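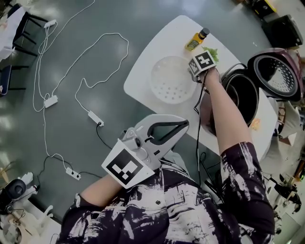 **Reward coupons in a mixed class -- do you let children save them up?**

**padineck_year3** wrote:

Hello everybody. I teach Year 3 and I would like some advice before the second half of the term. English is my third language, so please be patient with me.

We give paper coupons for kindness and for effort. A child who gets one can exchange it for a small thing: ten minutes of drawing, choosing the story, sitting in the teacher's chair. My question is about saving. Until now, a coupon had to be used in the same week. Some parents asked that children may keep them and exchange five for something bigger. I allowed it, and now I have one boy with a full pencil case of coupons who does not want to spend any, and three girls who trade them at break for stickers.

Do you put an end date on yours? Do you write the child's name on them?

Ladan Moradi

---

**clidis_corner** wrote:

Name on the coupon, always. I write it in pen at the moment I give it, and I put my initials. Trading stopped in two days with my lot.

I don't use an end date. If a child wants to keep them, let him keep them. For some children the paper itself is the prize. My own son has every certificate from nursery in a shoe box and he is now fourteen.

---

**A_Hashemi** wrote:

I have to disagree with the whole idea a little, sorry. In our school we printed 500 coupons in February and by Easter we had 221 left, so we gave out 249 and lost the rest somewhere in a cupboard. When I looked at who received them, it was the same few children again and again. The quiet ones who are kind every day had almost nothing, and a boy who is usually difficult got one each time he managed to hold a door.

Now I say it to the child in words, and once a week I write a short note home. Parents keep these notes. I never saw a parent keep a coupon.

Ardalan Hashemi

---

**padineck_year3** wrote:

@A_Hashemi Thank you, I did worry about this. I keep a class list inside my register and put a dot when a child gets a coupon, so I can see who is missing. But I admit that I then go looking for something to reward, and the children notice. One girl asked me, "Is it my turn to be kind?" I did not know what to answer.

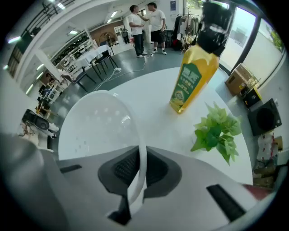 The notes home are a nice thought, but I have children with parents who read three different languages. How long do you make them?

---

**A_Hashemi** wrote:

Two sentences. What the child did and when. "Today Sara helped a new boy find his peg without being asked." I write four or five on the same afternoon, it takes me less time than cutting the coupons. A colleague helps me with the translations, and where we can't translate I tell the parent at the gate.

---

**wistell** wrote:

Can I speak for the coupons? I have 31 in the class and a note for each one is not realistic, even over a month. Coupons are quick. I keep them in my pocket and give one without stopping the lesson.

What helped with the "same few children" problem was letting the children give them too. Each child gets one blank on the first morning of the week and must write who it is for and why. The reasons are wonderful -- last time I read "because she laughed at my joke and it was not a good joke". No exchange for prizes on those, only on mine.

---

**clidis_corner** wrote:

@wistell How do you stop them all going to the best friend?

---

**wistell** wrote:

I don't, the first two weeks. After that the rule is that it must be a different person from last time. Some complain. It passes.

And if one child gets none, I write one myself before I read them out.

---

**abbasi_k** wrote:

Coming back to the first question. I would put an end date, but a long one, the last day of the half-term. Then I hold a "coupon shop" for half an hour and everything must be spent. Cheap things on the menu (one coupon: sharpen all the pencils, they love this, I can't explain it) and one big thing for ten. 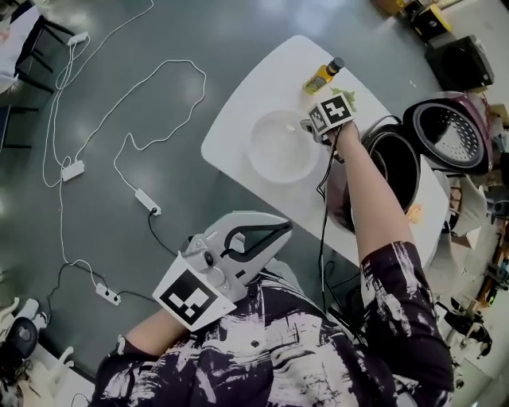
Be careful with the big thing. I once offered lunch with the teacher, and I had seven lunches to do before the holiday. Now it is a class game that the child picks, so everybody gets something from it.

For the boy with the pencil case I would talk to him alone first. It can feel like a punishment when the rule changes and he was only careful.

---

**padineck_year3** wrote:

This is very useful, thank you to all. I asked him today, and he told me he is saving for "the biggest one", but I never said there is a biggest one. So he invented it, and I must now think what it is.

I will try names in pen from tomorrow, the end date at half-term, and the blanks from @wistell after the holiday. I will also try a few notes, @A_Hashemi, maybe for the quiet table first.

---

**A_Hashemi** wrote:

Good. Start with the quiet table. I still think you will drop the coupons by summer :)

---

**clidis_corner** wrote:

She will not. @padineck_year3 please write back and tell us what he chose.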